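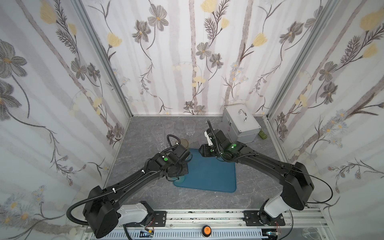 Fig. 2. The two-arm booth, with the blue mat between the grippers and three clear cups towards the back.

Week 8 - teaching by remote control

Right, this is the session where you stop reading about demonstrations and start making them. Bring the Groden worksheet and turn up on time, as the Kilholm lab gets locked at lunch.

Last week we moved a single arm by hand, pushing it through the task while it recorded its own joints. Lovely and direct, but try it with two arms and you run out of hands very quickly! So now we drive from a distance. You hold a pair of small leader arms, the big ones copy you, and everything gets logged as you go.

Have a look at Fig. 2 before you come. Both arms are mounted on the front rail and reach in over the mat, and the orange push button sits between their bases. Learn where it is. I'll ask you to point to it with your eyes shut (I really do this).

A word about clear plastic. I like see-through cups and lids for teaching because they're awkward. The marble pattern and the wallpaper show straight through the cups, so the outline you rely on is faint, and the policy will have the same trouble later on. If you can't tell where the rim is, slow down - a hesitant demo that ends well is still usable, though a whole set of them will teach the robot to dither.

Each pair records 9 demos. Swap drivers after every one. Start with the grippers apart, finish with them apart, and say "bad" out loud if you fumble so your partner can mark it on the sheet. Please don't delete the bad ones, we need them for the Sorensen exercise.

The shared Pevholm set now holds 1,686 demos from earlier groups. Watch a few from different drivers and write down two habits you'd rather not copy. Mine is in there too, I grip everything far too early.

Worksheets go in the tray by Tuesday.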